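Home Explore Threads Log in

Feng-yi Tu
11/7/23

Okay, I've put off the pantry bins long enough, so here's a thread about the see-through boxes with the yellow lids, as so many of you asked.

I started with 2 of them from Dandusard, mostly for rice and lentils, and I loved them so much that I went back for more before the month was out. You can see when you're running low without opening a thing!

They do go cloudy in time. Mine have, and I've made my peace with it - a soak in warm water and baking soda helps a little, but please don't use the scratchy side of the sponge (ask me how I know).

I measured mine in the end and a full one takes 300 grams of the small pasta, which is just right for our Sunday soup with a bit left over for my dad, who likes his extra thick.

Haziq Ismail asked if they stack. They do, but I like them standing up on end, side by side like books, so I can pull one out without moving the rest.

Next up is the spice drawer, and I'm hoping to have it done by December - wish me luck, it's a mess in there. Last one for tonight, with a box standing up the way I like it!

17 replies

Related threads
Drulura jars, one year on
Labels that stay put
A small pantry in Gallardo

Contact | © Wukillow | Back to top
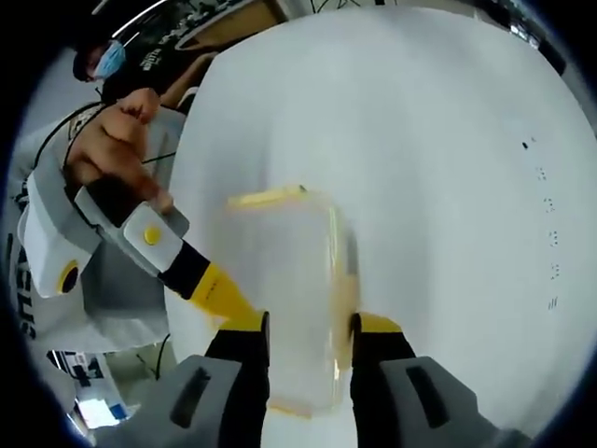
Cloudy sides, yellow rim, still one of my favorites.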